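Section 5. Packing the Snack Box
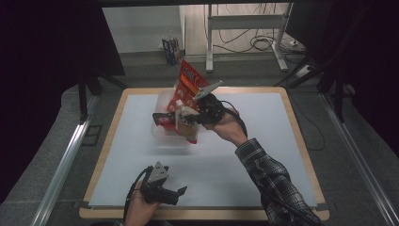 Photo: Glenys Catterall / Bundthorpe Household Guides

Most snack organizing advice assumes you own a pantry the size of a garage. This section assumes one clear box, one table and whatever is left in the cupboard by Thursday. The Tuviver leaflet that comes with the boxes promises "a calmer kitchen." I can't speak to that. The box does hold snacks.

Before you start

You need a clear plastic container, a flat surface with room on all sides, and your mix of bags and pouches. In the photo there is a red snack bag and a beige pouch with a white screw cap, a fair test because the two shapes don't get along. A pale board on the table makes small things easier to spot.

5.1 Sorting

1. Empty the box completely. Topping up an old load is how you end up with crackers from January.

2. Check the dates. Anything past its date goes out, whatever your family says about dates being a suggestion.

3. Put bags on one side and capped pouches on the other. Skip the color sorting shown on the Tuviver leaflet. We tried it and it lasted two days.

4. Tighten every cap by hand, including the new ones.

CAUTION: Do not pack a pouch that has already been opened. Put it in the refrigerator if its label says to, or finish it.

5.2 Loading

5. Stand the largest bag against the back wall of the box. A bag full of air will fold over on itself. Let it. Pressing it flat gets you crumbs and, sooner or later, a split seam.

6. Set the pouches in front with the caps up. You want to read the labels without lifting anything out.

7. Fill gaps with small bars or fruit cups. Leave one finger of space along the front.

8. Try the lid. If it bulges, take out one item and try again. Don't lean on it.

NOTE: The maker rates this box for 26 pouches. Itziar Montoya packed it for us three times and never got past 19 with the lid shut, and that was with no bags in it at all. Plan accordingly.

5.3 Dividers (optional)

Zumenen sells a set of clip-in dividers for this size of box. They work well enough with bars. With soft bags they slide toward whichever side is lighter, and you will spend more time straightening them than you saved. A cut-down cereal box did the same job for nothing.

5.4 Labels

9. Write the packing month on a strip of masking tape and stick it on the short end.

10. Leave the contents off. You can see through the box.

If you bought the Bayram label printer, its tape also sticks, but it leaves a gummy line that took us a long soak to remove.

For stacking more than one box, go to Section 6. Read the weight warning there first.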